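Ullard : un registre de cargaison éclaire le sort des captifs débarqués en août

29 décembre 2025

Le dépouillement du fonds Kettle, conservé aux archives d'Ullard, a permis d'identifier 56 personnes réduites en esclavage dont la présence dans la colonie n'était jusqu'ici attestée que par une mention indirecte. Les résultats sont publiés dans le dernier bulletin de la société d'études coloniales Grirance, sous la signature de Kelly Dobson et de Mounir Bouazza.

La source principale est un registre de cargaison de cinq cahiers, tenu à bord d'un navire marchand du XVIIe siècle et relié par erreur avec des comptes de tonnellerie. Les captifs y sont inscrits au mois d'août, sans nom de famille, avec un prénom de baptême portugais dans la plupart des cas. L'inventaire ancien du fonds, rédigé avant le transfert des liasses, ne signalait que les comptes.

Le rapprochement a été effectué par Mounir Bouazza à partir des filigranes et de la numérotation des feuillets. L'encre et la main concordent avec celles d'une déclaration douanière déjà connue, où figure la même quantité de sucre, soit 2 000 livres. Les auteurs en déduisent que le navire a fait escale à Ullard avant de remonter vers les établissements du nord, et que les captifs y ont été débarqués en échange de vivres.

L'article discute également la chronologie du peuplement. La liste des tenanciers établie l'année suivante ne comporte aucun des prénoms relevés. Kelly Dobson propose deux explications : une revente rapide aux plantations de l'intérieur, ou une fuite collective vers les marais, hypothèse qui s'appuie sur une plainte du gouverneur relative à des outils disparus.

La transcription intégrale, soit 1 000 lignes, est consultable en salle de lecture. Une version numérique, préparée avec l'outil Clodiditz, sera mise en ligne après relecture des passages lacunaires.

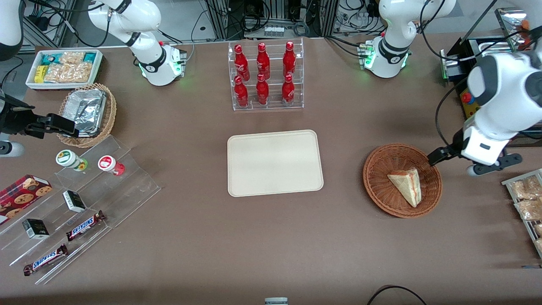

Terence Dunmore juge pour sa part l'hypothèse de la fuite fragile, la plainte du gouverneur n'étant pas datée et pouvant se rapporter à des engagés européens. Il estime que la revente suffit à expliquer le silence de la liste des tenanciers et demande que les registres paroissiaux de l'intérieur soient examinés avant toute conclusion.

Les cahiers doivent être restaurés et reliés séparément des comptes de tonnellerie. Ils conserveront leur cote actuelle.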